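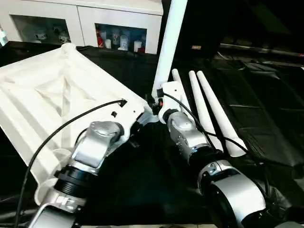
Print | E-mail

Black cloth on the work table, second attempt

The table got its new cover in August. The old one was a polyester sheet that slid whenever a box was pulled across it, and it had a shine under the ceiling light that made small parts hard to find. The replacement is a brushed cotton called Tralline, 300 grams per square meter, sold off the roll at Homden. I bought 3 meters. The table needs less than that, but the overhang matters more than I had assumed.

Weight first. A light cloth follows every movement of whatever stands on it. At 300 grams the fabric stays put under its own load as long as the overhang is the same on both long sides. I measured 22 inches from the tabletop to the hem, front and back. With the previous cover the front hung lower than the back, and over an afternoon of work the whole thing crept forward until it had to be pulled straight again.

Wrinkles are the remaining problem. The cloth came folded and the fold lines are still in it. I ironed it once on the cotton setting, inside out, with a damp towel between iron and fabric. The sharp creases went. The soft ones were back within a day, and handling adds more. Steam would probably do better. I don't own a steamer and don't plan to buy one for a tablecloth.

A wrinkle is harmless under a wide object. It matters with narrow feet. A stand with tapered legs will put one leg on a ridge and the other two in a trough, and then the pole leans. The procedure I use now:

Smooth the cloth outward from the center with the flat of the hand. Set the stand down. Press each leg until the fabric under it stops moving. Look at the pole against something vertical, a cabinet edge or a door frame. If it leans, lift the stand completely and start again. Dragging it just gathers more cloth in front of the foot. 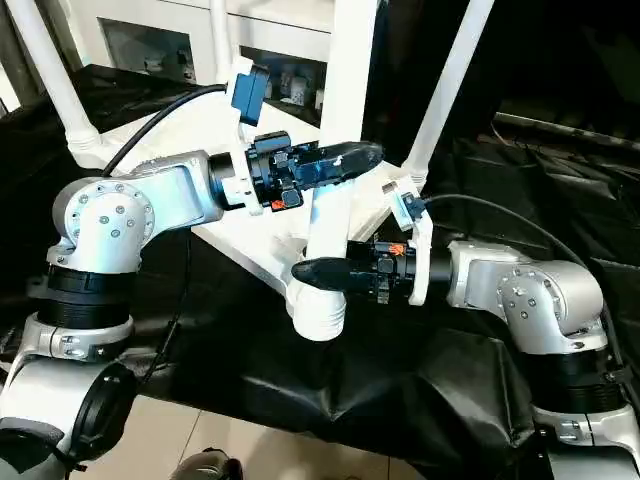

The table with the black cloth on it.

Color was the easy decision. Most of what I handle at home is white plastic – trays, stands, shelf parts – and white on a pale tabletop has no edges. On black I can tell a leg from a pole from across the room. The cost is lint. Every thread and crumb shows, and brushed cotton holds on to them. A sticky roller takes off most of it in one pass if the strokes all go the same way. A vacuum cleaner with the upholstery head lifts the cloth off the table and is useless here.

Dark objects are the opposite case. I have put down a black screwdriver and then looked for it in the next room. A short black cable is worse. Anything dark and small now goes into a tray before it goes on the table, and the tray is white.

Njål Holmgren wrote in after the first post and suggested clamping the cloth under the tabletop with spring clips. I tried it with 5 clips along the back edge. They hold well. They also stop the fabric from settling, so a pull from the front turns into a long diagonal crease from the nearest clip to wherever the pull came from. I took them off after one evening. Double-sided carpet tape at the corners might be a better compromise, but I have not tested what it does to the finish on the table.

Storage of the white things is a separate subject. Open compartments are quick to use and collect dust, and white on white has the same visibility problem as on the table. I considered lining the compartment floors with leftover Tralline. The offcut is big enough. Figurines would stand on it without trouble if it were cut slightly undersize, so the edge doesn't ride up the side wall. A quarter inch all around should do it.

Washing: cold, alone, no softener. The rinse water was gray the first time and clear the second. Shrinkage came to less than an inch on the long side, and I had not hemmed it yet, so no harm done. Hem after washing. Line dry over two parallel lines – over a single line it gets a new crease down the middle, and I have enough of those.

Next on the list is the hem itself, which is currently pins.

Print | E-mail

This site uses cookies to remember your settings and to count visits. By continuing to browse you accept their use. OK | Read more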